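Lornbridge cooks empty their cupboards for October spice swap

If you have ever opened a kitchen cupboard in search of the paprika and been met by an avalanche of half-finished packets, you will have some sympathy with the people of Lornbridge, who have been bringing theirs down to the old reading room in Negash Street all month. The spice swap is back for its second October, and by the time the doors closed at four o'clock on the opening afternoon 52 households had been through, most of them carrying a bag in and a rather different bag out.

The idea is a very simple one. You bring whatever seasonings, sauces and dried bits and pieces you are never going to get round to using, as long as they are sealed and in date, and you take home something you would like to try. There is no charge and no tally is kept of who brought what, although a tin by the door is collecting towards new shelves for the community kitchen and had reached £205 when we called in — a good part of it in very small coins.

Elínborg Sveinbjörnsson started the swap after clearing out her own larder before a house move and finding she owned four jars of ground cumin. "I couldn't bear to throw it all away, and I couldn't possibly have eaten it," she told us over a cup of tea. "I asked along the street and every single person had the same trouble, only with different things. One had mustard powder, one had more bay leaves than you would think a tree could grow."

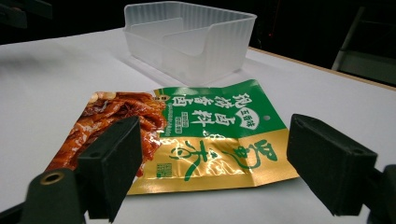

Sorting is the slow part of the job, and it goes on at the tables well before anyone is let in. Everything gets looked over for its date and then put with its own kind, so that the curry powders are together and the baking things don't end up smelling of garlic. Divided plastic boxes do very nicely for the smaller packets, and the flat pouches are proving to be among the most popular things on offer this year. A green and gold one of Chinese seasoning for braised meat, with a mouth-watering picture of the finished dish and a star anise on the front, drew plenty of questions about which cut to buy and how long to leave it on the hob.

Those questions have led to a pleasant addition. Anyone who gives away something out of the ordinary is now asked to write a few lines on a card saying how they would cook with it, and the cards are pinned up by the kettle for people to copy down. Okuvar, the café on the corner, has printed 100 blank ones and says it will happily run off more. Skovuvier, the bakery opposite, has been sending over its spare buns at closing time, so it is well worth staying on for a chat.

The swap carries on until the end of October, from one until four in the afternoon, with sorting from eleven for those who would like to lend a hand. Please leave fresh food and opened jars at home, and do bring your own bag. Elínborg would also like it known that she has plenty of cumin.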